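Setting up the Clirow scoreboard for match day

I've run the Clirow board at Linley's home games since September, so these are the steps I follow every time. Get there early if you can. I like to be at the desk by kickoff minus 54 minutes, which sounds fussy until you've had a console lose its link with a full crowd walking in!

1. Switch on the board at the wall first, then the console. Wait 15 seconds between the two.

2. Hold down Link until the green light stops blinking. If it's still blinking after 30 seconds, let go and start over.

3. Press Sport, scroll to Soccer and press OK. (Mine always starts up on basketball, no idea why.)

4. Type in the team names, home side first. You get eight letters, so Keskinen just fits.
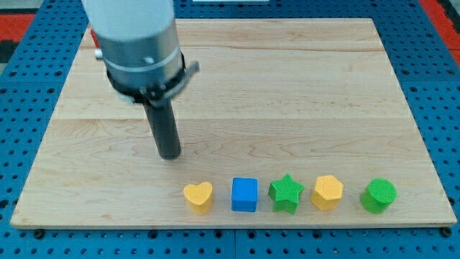 L. Clurer

5. Set the clock to count up from zero, then press Save. Halves are 45 minutes by default, so for youth games you'll want to change that under Half Length.

6. Give the home score one test goal, walk out to the touchline and look. Then press Undo to take it off again.

Note: The console will talk to the board from up to 300 feet away, but I get a much better signal with the antenna straight up and the press box window open.

Caution: Don't press Reset at halftime. It wipes the score along with the clock, and you'll be typing it all back in while the coaches yell at you. Press Next Half instead, and the score stays put.

After the final whistle, turn off the console before the board and put it back on its charger. It needs a full charge by Monday for the under-twelves.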